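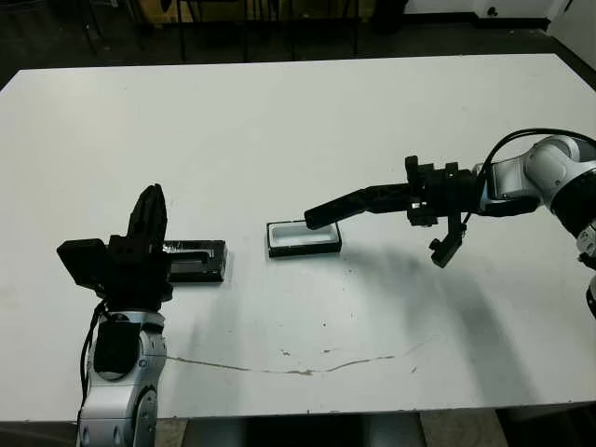
Projektbericht: Ein Packtisch, an dem man wirklich arbeiten kann

Angefangen hat alles mit Gemecker. Nhung Trịnh und ich haben im August im Lager von Honari ausgeholfen und kleine Teile verpackt, und abends tat uns der Rücken weh. Der Tisch war zu tief, alles lag kreuz und quer, und wir haben mehr gesucht als gepackt. Also haben wir daraus unser Semesterprojekt gemacht (Frau Tôn fand die Idee zum Glück sofort gut!).

Wir wollten eine Arbeitsfläche, die ruhig aussieht. Weiß, matt, gerade Vorderkante, sonst nichts. Auf so einer Fläche findet man ein schwarzes Teil sofort wieder. Der Nachteil: Man sieht jede Schramme. Graue Schlieren und Schleifspuren sammeln sich schnell, bei uns vor allem links unten und in der Mitte, und ich habe mit drei Mitteln geschrubbt, bevor ich es aufgegeben habe.

Drauf stehen bei uns eine flache Schale und ein Halter. Die Schale hat einen dünnen schwarzen Rand und ist innen weiß - den Rand wollte Nhung unbedingt, ich war erst dagegen. Inzwischen gebe ich ihr recht, ohne ihn würde die Schale auf dem Tisch fast verschwinden. Der Halter ist schwarz, länglich und niedrig, mit einer Aussparung vorne. Er liegt links von der Schale, beide quer zu uns. Was oben glänzt, spiegelt leider im Deckenlicht, das würden wir beim nächsten Mal matt nehmen.

Für die Tischhöhe haben wir 31 Leute aus dem Studiengang zur Probe packen lassen, im Stehen, mit verschiedenen Höhen. Am Ende sind wir bei 900 mm gelandet. Zwei sehr große Kommilitonen waren damit unglücklich, und das verstehe ich auch, aber höhenverstellbare Beine waren im Budget nicht drin.

Was noch offen ist: Wohin mit den Etiketten? Wir hatten eine Rolle hinten auf dem Tisch, dann rechts, dann wieder hinten. Überall war sie im Weg. Uyên Tôn meinte in der Besprechung, wir sollten sie unter die Platte hängen - das probieren wir als Nächstes aus.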